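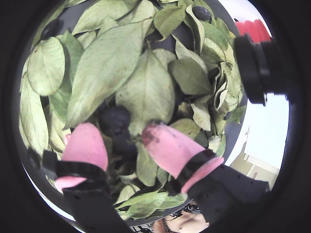

Can a low-cost arm pick small fruit out of leaves without taking half the leaves with it?

It can do so part of the time, and the result depends more on how the fingers enter the pile than on how well the fruit is found. Our group spent most of the term learning that. The report covers the task, the gripper, the control program and the scored attempts.

Background

The project was set by the Prunholm robotics club as one of the spring options. The other choices were a line-following cart and a door opener. We chose sorting because two of us had worked on last year's Hamdan arm and knew its servos. The task sheet asked for an arm that removes small round fruit from a bed of leaves and sets it down outside the bowl. Leaves carried along with the fruit count against the score. Damage to the fruit also counts, but we had no good way to measure that and only noted obvious cases.

Leaves are harder to work with than the foam blocks used in the beginner tasks. They shift when touched, and a fruit that was in plain sight can be covered a moment later by the leaf the finger has just pushed. Curled leaves catch on anything with an edge. A flat leaf lying over a fruit is easy to pinch by mistake.

Gripper

The arm is a servo arm with two fingers. In April we were still using the bare finger ends, which slid off round objects. We added soft pads and held them on with bands. Glue was tried first and came loose at the second session. The bands hold better, though the pads turn slightly under side load and have to be straightened between sets.

The two pads are not matched. We cut the first pair by hand and kept them once the program had been tuned to them. A matched pair would have been better, and we would make one before doing any more tuning.

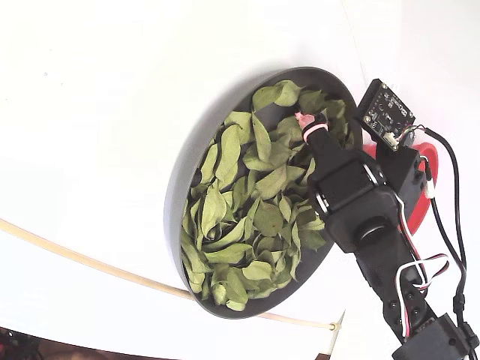
Abrehet Jemal asked why we did not use suction, given that a small cup could pull a fruit straight up with no need for space on either side. We looked at this early on. A cup seals well on smooth fruit but it will seal on a flat leaf too, and the pump was outside our budget. For a bed with fewer leaves it may still be the better choice, and we have added it to the list for next year's group.

Control program

The program is called Bekgate, after the folder it was first saved in. It has three stages. The first finds dark round areas in the image. The second picks an approach angle, and the third closes the fingers and lifts.

For the first stage we trained a small detector on 3,275 cropped images, sorted by hand into fruit and not fruit. Gaps between leaves gave the most trouble. From above, a deep gap is dark and can be nearly round, and the early detector sent the arm into gaps again and again. Adding 1,000 crops of nothing but gaps, which are part of the total, fixed most of it.

The second stage was rewritten twice. At first the fingers came in fully open and went straight down. They pressed leaves onto the fruit and the fruit sank. The current version comes in at an angle, stops short, moves sideways a little and then goes deeper. It is slow. Niall MacAulay wrote the sideways move and also the stop check, which backs the arm out if a servo reports too much load.

Results

We scored 50 attempts with the final version. An attempt passed if the fruit ended up outside the bowl and no leaf came with it. The pass rate was 42 percent. If one leaf is allowed, the rate rises to 61 percent, so a fair share of our failures are single-leaf cases. Fruit near the rim did worst. One finger has no room there, and the program has no rule for it other than to try from the opposite side.

We also tried the detector on sample images from Zutik, the shared set used by the other sorting group. It did poorly on them. The lighting is different and the leaves are darker, and we did not have time to retrain.

Problems

The wrist servo drifted during long sets. We reset the zero point at the start of each set and again halfway through. Wiring was the other problem. A connector worked loose twice, both times during a large turn of the wrist, and we lost one full set of attempts before finding the cause. The wires have more slack now.

Remaining work

Cut a matched pair of pads. Write a separate approach for fruit at the rim. Retrain with mixed lighting. The code and the crops are on the club drive, and the score sheets are in the same folder.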